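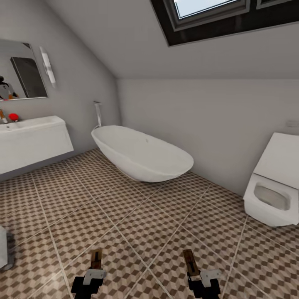 When should a home robot stop and wait for a person?
Whenever it can't tell if an object is safe to touch, or when the next move can't be undone. It should hold its position, keep its grippers still and say what it is waiting for. Under the draft rules it may not try again until a person has answered.

Rorora: second progress report to the Bellell fund

This report covers the work from the end of the first period through March. The grant pays for a written set of practice rules for mobile robots working in private homes, and for testing those rules in simulation before any of them are tried in a real house. The simulation side runs in Clutine. The Szilágyi office is responsible for the text of the rules and for the reviews.

Status of the rules

The draft now has 12 rules. The first report listed 11. The added one deals with objects that can close, snap or spring, which had been lumped in with sharp objects. The reviewers found that the two need different handling. A knife is dangerous along its edge, and a robot can often go around it. A spring-loaded object can be set off by a bump to the surface it rests on, so the distance rule has to cover the surface as well as the object.

Rule 4 (moving through bathrooms) was rewritten. The old text told the robot to keep to the middle of the floor. In a room with a freestanding tub there may not be a usable middle, and the rule gave no guidance past that point. The new text sets a clearance from each fixture and requires the robot to back out the way it came if that clearance can't be held. It also says that grippers stay open and empty on the way in unless the task calls for carrying something.

Rule 7 (mirrors) is still open. We asked for a rule that a robot must not treat anything seen only in a mirror as an obstacle or as a target. One reviewer objected that a person seen in a mirror should still make the robot slow down. We agree, and the wording is being changed.

Test runs

A total of 3,492 runs were logged in the period. Every run is stored with the version of the rules it was checked against, so that a change in wording can be traced to a change in results. Runs made before the new log format have been kept but are not used in the comparisons.

The attic house is the main test setting for this period. It was picked for the slanted ceilings and the patterned tile floors, both of which are hard on distance estimates. The cube-style patterns look three-dimensional, and the rules require that a floor reading be confirmed by a second source before the robot changes its path.

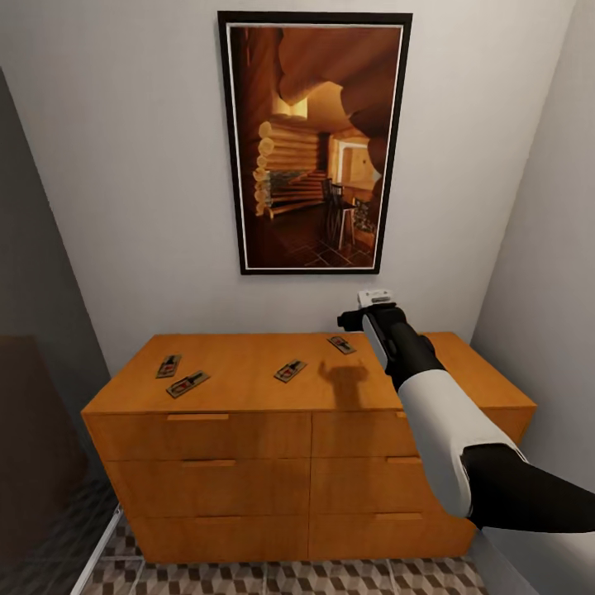 Hye-jin Na
Practice rules and review, Rorora

Work on the new rule

The dresser task is the test case for Rule 12. Four snap mousetraps lie on the dresser top, spread from the left end to the back right, and the arm has to work over the same surface. The draft asks for three things:

1. Treat every trap as set until a person has said otherwise. How the bar looks is not enough.
2. No contact with the surface inside the clearance zone of any trap, including light contact to steady the arm.
3. If there is no path that meets point 2, stop above the surface and ask.

Point 3 is the one that has caused discussion. Stopping with the arm held out over furniture is itself a risk if a person walks into the room. The present wording lets the robot pull back first and ask afterward, as long as the pull-back follows the path it came in on. We would like Bellell's view on this before the text is frozen.

We also have to settle who may clear an object as safe. The draft says "a person in the home", which would include children and visitors. Szilágyi has proposed "an adult named at setup".

Changes to the plan

The plain-language guide for households has moved to the next period. It can't be finished while Rules 7 and 12 are open. The training sheet for operators is done and has gone out for comment - it will need a new page once the spring-loaded rule is final.

No change to the budget is requested. Review hours ran over and simulation hours came in under, and the fund's terms allow us to move money between those two lines.

Next period

Close Rules 7 and 12. Rerun the bathroom and dresser tasks against the frozen text. Send the household guide to Bellell in draft, with the reviewers' comments attached.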